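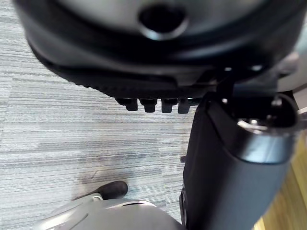 Glenys Probert has spent the spring deciding which hand to buy, and she would like it known that the brochures were no help. She runs the test floor at Powell, a small automation shop in Sturstead, where five grippers have taken turns on the same arm. The current contender has short black fingertips, and from the wrist camera they show up as four stubby shapes against the striped carpet, under a great deal of black housing. Probert is fond of the view. "You get the tips and you get the floor," she says. "The salesman showed me a lovely rendering with an apple in it. I have yet to be asked to pick up an apple."

What she is asked to pick up is mostly blister packs, cable ends and the small cardboard sleeves that a customer in Surnville ships by the pallet. Each gripper gets 2000 picks, same parts, same bins, same lighting. The first one, a two-finger model with a handsome price, dropped 215 of them. "It was very confident about it," Probert says. "It would close on thin air and report success. I've worked with people like that."

The second did better, dropping 123, but took so long over each sleeve that her colleague Vasilică Stanciu started doing his expenses between cycles. Stanciu writes the controller code and has opinions about force readings. "The numbers were fine if you averaged them," he says. "If you averaged them enough, everything was fine."

The camera question took longer than the gripper question, which surprised them both. Stanciu wanted a fixed camera overhead. Probert wanted one at the wrist, so they ran both for two weeks and argued through most of it. The overhead view lost the part whenever the arm leaned across the bin. The wrist view kept it but gave up a good slice of every image to the robot itself.

"He complained that half the picture was arm," she says. "I told him half the job was arm."

Stanciu's answer was to mask out the housing in software, a job he put at one afternoon. It took until the following Thursday's lunch, by Probert's account, and slightly less by his. They now agree on the wrist camera and disagree about who suggested it.

The controller is a Ulix, chosen before either of them had a say. Probert calls it "perfectly adequate" in a tone that closes the subject. Stanciu will allow that it starts up quickly. He has kept a list of its error messages and reads me his favorite, which is the word "Unexpected" followed by a full stop.

I ask whether the short-fingered gripper is going to win. It is partway through its run and Probert won't give me the count. She will say that it handles the cable ends well and hates the sleeves, and that she has ordered a set of softer pads to see whether they can be reconciled. The customer wants a decision by July.

"They'll get one," she says. "Then they'll change the sleeves."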